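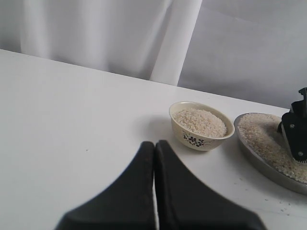

Notes for the rice talk, Monday evening

Welcome everybody in and let them find a seat. Thank Şükran Akgül for the invitation, and for the tea, and say how happy I am to be back at Grotel after such a long time away.

Start with the question I get most often – how much rice do I cook for four people? Ask the room first, because the answers are always wonderful. Somebody will say a handful each, somebody will say a coffee mug, and somebody's grandmother never measured a thing in her life and it came out perfectly every time (let them tell the story, there's time).

Then my own way. Pick one small bowl and stay with it. It doesn't matter what it holds, as long as it's always the same bowl, and you fill it to the same place near the rim. Mine came from a market stall in Pravholm and I'd be lost without it.

Pour over a wide, shallow tray so the spills are easy to gather up and put back. Pause here and pass the tray along the front row.

Rinsing next. Swish, drain, swish again, and please don't worry if the water is still a little cloudy.

If Alper Şimşekoğlu is in, ask him about the time he cooked for 50 – he tells it better than I do. Then questions, and the recipe sheets are by the door.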